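Verncombe Brings Robots Into Its Laundry Rooms, Keeps Staff on Shift

Verncombe, which runs serviced apartments for working families and older residents, has started using robots for part of the laundry work at 3 of its buildings. The first went into service in November. A fourth building, Javier House, will follow in spring.

The robots, supplied by Zeduletti, handle washer doors and move clothes between machines and baskets. Sorting, stain treatment, folding and delivery stay with the laundry staff.

No jobs are being cut. The laundry team of 20 keeps its current hours and pay. What changes is the shift itself. Attendants used to spend nearly 4 hours a day bending and reaching at the machines, and that time now goes to folding, mending and talking with residents.

"My back was the first to notice," said Cremilda Seixas, a laundry attendant at the Pacheco building. "I still check every load before it goes in. It's slow with doors, and we've had to learn when to leave it alone."

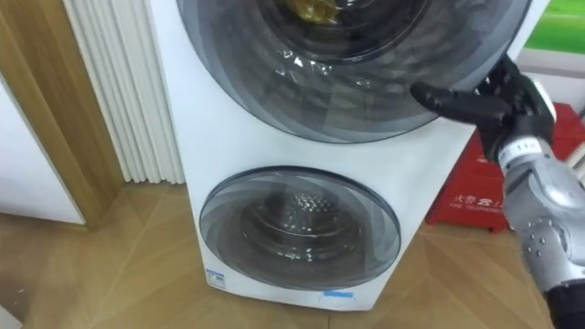 Staff took 2 days of paid training before the start, covering how to pause a robot, clear a dropped item and report a fault. Any attendant can stop the work at any time.

"We asked the people who do the washing which parts they wanted to hand over," said Jucélia Toledo, operations manager at Verncombe. "Folding was not on their list - they wanted to keep it."

Verncombe will review the arrangement with staff before the Javier House opening.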